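Radio Control Model Boats News
Share Print Save to reading list

Wernside club sets new rules for brushless fast electrics

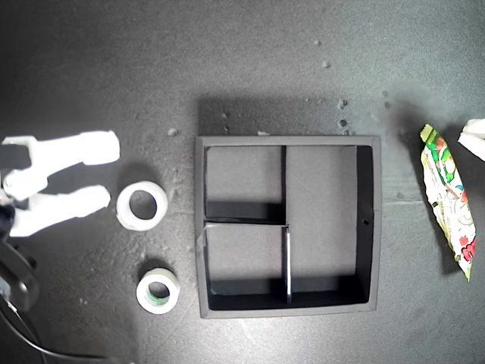 Thursday, February 13, 2025

Wernside Model Power Boat Club has published revised technical rules for its fast electric classes. They apply from the first points meeting of the season and cover motor and battery limits, radio failsafe, hull flotation and the noise test. The full text runs to 14 pages and can be collected at the clubhouse or requested by mail from the race secretary, Isamu Miyazaki.

The main change concerns the Mini class. Until now it was limited by hull length only, which allowed a wide spread of power systems in boats of the same size. Under the new text, Mini hulls must run a two-cell lithium polymer pack with a rated capacity no greater than 2000 mAh. Packs are checked by label and by weight. A pack without a readable label will not be accepted, whatever it weighs. Hard-case and soft-case packs are both allowed.

Motor choice stays open in Mini, but the speed controller must have a working low-voltage cutoff, and the cutoff may not be disabled for racing. Scrutineers can ask for the controller settings to be shown on a program card or a phone before the boat is passed.

In the Sport class, the maximum hull length is unchanged. The prop rule is new: metal props are allowed up to 47 mm in diameter, measured across the blade tips with calipers. Plastic props of any diameter may be used in practice but not in heats. Miyazaki said the measurement will be taken with the prop on the shaft, and that a prop found oversize after a heat means loss of points for that heat only.

Flotation is now tested. A boat must float with its battery installed, its hatch off and its hull filled with water, and some part of the deck or transom must remain above the surface. Foam sheet, pool noodle and sealed air bags are accepted. Expanding foam poured into the hull is accepted if it leaves the radio box clear and the drive line can still be removed for inspection.

Failsafe must bring the throttle to neutral when the transmitter is switched off. Rudder position on failsafe is left to the owner. The check is made on the stand with the prop removed, or on the water with the boat held, at the scrutineer's option. Receivers that cannot store a throttle position are no longer permitted in any class.

Alcides Guimarães, who drafted the section on cooling and wiring, said most of the retirements he logged last season came from connectors and not from motors. The rules now ask for a connector rated at or above the continuous current of the speed controller. Bare solder joints must be sleeved. Water outlets must exit above the waterline where the flow can be seen from the bank. Guimarães recommends a separate inlet for the motor jacket in boats that run heats longer than four minutes, though this is advice and is not part of the rules.

A safety loop, carried outside the hull and removable without opening the hatch, becomes compulsory in Sport and Open. It remains optional in Mini for this season. The club expects to review that point once the winter meetings are over.

Race format has also been adjusted. Heats will have no more than 6 boats on the water, down from eight, and the rescue boat must be manned before the start signal is given. The course remains a clockwise oval with three buoys at each end. Dead boats stay where they are until the heat is finished. A driver who hits a dead boat loses one lap.

The Stanley Trophy for scale hydroplanes keeps its existing rules for this year, apart from the failsafe requirement above. Entries for the Traron Water meeting are handled separately, and drivers should note that the local noise limit there is lower than at Wernside. Boats with solid-mounted motors have failed that test in the past. The Abdelaziz Cup will be run to the new Sport rules.

A practice and scrutineering session will be held at the lake on the last Sunday of February, from 10 a.m. until dusk. Boats passed at that session will carry a sticker and will not need a full inspection at the first meeting, unless the battery, controller or prop is changed. Owners should bring the battery intended for racing, a spare shaft nut and the controller programming card.

Filed under: Fast Electric, Clubs, Rules
Previous: Shaft alignment on small monohulls
Next: Lake closures and water levels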